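Gripper comparison, part 2: two-finger vs. three-finger on household items

In part 1 I covered mounting and cable routing. Since then the arm has been re-leveled and the wrist camera calibration redone, so the numbers below are not comparable with the older ones. Start over from this post if you are keeping a spreadsheet.

The two candidates are the Forkska parallel gripper, with the flat silicone pads it ships with, and the Zetonach three-finger adaptive hand on firmware 7. Both bolt to the same adapter plate. Both are driven through the Cusport controller over the same serial link, so command latency should not separate them. I left the controller's grip filter off for the whole comparison. With it on, the Zetonach reports contact late and the first closing motion overshoots.

Motion planning is the same for both: top-down approach, slow final descent, close, lift, hold, put back. A grasp counts if the item survives the hold without slipping out. Rotation in the fingers is logged but does not fail the attempt. Imani Nyanda argued for failing it, and for a bottle I can see her point. I kept the looser rule so that the logs from both grippers could be scored by the same script.

Scene images come from the fixed camera. The item set is kitchen things plus a few awkward shapes, laid out on a cream tablecloth. A patterned cloth gave the segmentation trouble in January and I did not want to tune it again.

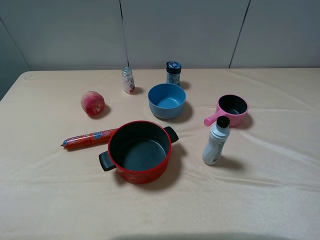
Fixed camera view of the layout, with the red pot at the front and the small pink saucepan to the right.

The pot is the item I spent the most time on. Neither gripper can span it, so the planner has to choose between a side handle and the rim. The Forkska takes the rim well: one finger inside, one outside, pads flat enough to hold. The Zetonach wants to center itself over the opening and needs a forced offset of 9 mm before it will commit to the wall. The blue bowl behaves the same way with a little more tolerance.

The peach goes the other way. Three fingers settle around it at low force, and two flat pads need noticeably more squeeze to stop it rolling. I capped the Forkska current for that item and accepted the drops.

The sausage depends on orientation. It lies diagonally, so a small yaw error puts one pad on before the other and the sausage pivots. Birsen Yurt rewrote the yaw estimate to use the long axis of the mask in place of the bounding box, and both grippers improved.

The white bottle should be taken by the body. The depth data over the black bristles is poor, and any plan that targets the top inherits that noise.

Total logged attempts: 3,309. I threw out 523 of them for a stale camera transform after a restart. The restart script now checks the transform timestamp and refuses to run if it is old.

For this item set I would keep the Forkska on the arm and swap for fruit. The Zetonach pads are due for replacement, and I want to repeat the rim grasps with new ones before ruling it out for pots. Logs and the scoring script go up once Ayten Karabulut has finished checking the column names.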